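The Jenholm Hand-Held Gripper — Club and Classroom Set

Made by Worneo. Sold in sets of two to clubs, schools and student teams.

In stock, ships May 2026

I've been helping run a student robotics club for long enough to have opinions about equipment, and when I started writing the pages for this shop I asked if I could do the Jenholm myself. It's the thing I get the most emails about, so here goes!

What you're buying

It's a gripper you hold in your hand and work by squeezing. You pick things up with it, put them down, fold them, pour them, whatever your project is, and the camera on the body records what the fingers were doing. Your students then use those recordings to teach an arm the same job. We like it for clubs as you can have a whole group gathering practice runs before anyone has touched the arm (or finished paying for it).

The finger pads are black with a textured gripping face, and they're the part that wears. Mine get swapped at the end of every term. The body is a plain pale grey and it scuffs a bit, but a damp cloth sorts that out. The square black-and-white marker sits on its own mount, and please don't let anyone peel it off or draw on it. Ask me how I know.

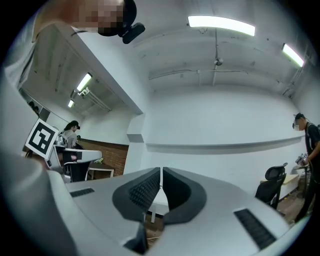

What comes in the set

Two grippers, left and right
Two spare pairs of finger pads
Two charging leads (the long ones, I insisted)
A small hex key
A printed card with the start-up steps
Access to the Janevski lesson notes, eight sessions' worth

The arm, the head-mounted gear and a laptop are all separate. If your club already has an arm, email me the model before you order and I'll tell you if I've seen it work.

Price

2,630 dollars for the set, tax included. Spare pads are 40 dollars a pair and a replacement marker mount is 30 dollars. Schools can pay by invoice. I know it's a lot for a club — ours took two sausage sizzles and a very long raffle — so if you're splitting a set with another school, tell me and I'll send a second card and a second login for no extra charge.

How we use ours

We start everyone on a table and one soft object. A tea towel is good. Students want to go straight for the tricky stuff, and I let them try, and then we go back to the tea towel. One person works the grippers, one keeps an eye on the recording, and they swap every few minutes before arms get tired. It's a fair workout if you're in Year 8!

Last term our group set itself the Nunari challenge, where you collect as many clean runs of one task as you can and then train on them. We finished with 122 we were happy with. Sabina Skála kept the log and threw out anything sloppy, including quite a few of mine. The biggest improvement came from slowing down. If you close the fingers quickly the recording jumps and you end up binning it.
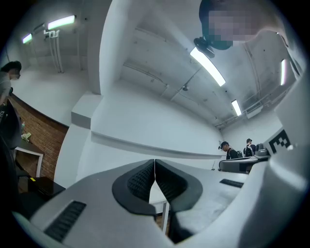 The jaws nearly closed, a white table visible below them, with more of the room's workstations up the back.

Looking after it

Wipe the pads with a dry cloth. Keep the vents clear, and don't leave the gripper face down on carpet while it's switched on. Charge both sides together so they run out together. If the fingers start to feel stiff, there's one screw under each pad that wants a quarter turn back, and the hex key fits it. Don't oil anything.

Things people ask

Will it suit small hands? Mostly, yes. Our younger students hold it a bit lower down and manage fine. Get them to try it before you plan a whole term around it.

Can left-handers use it? Yes, you've got one in each hand anyway.

Do students need to code? For the collecting part, no. For the training part the lesson notes walk you through it, and someone in the room should be comfortable with a bit of Python.

How long is the warranty? Twelve months on the body. Pads aren't covered.

Ordering

Add the set to your cart, or send a purchase order through the contact form and put your club's name in the subject line. Otakar Jireš packs the orders and will email you the tracking number. Questions about lessons come to me, and I'm slow during exam weeks, but I do write back.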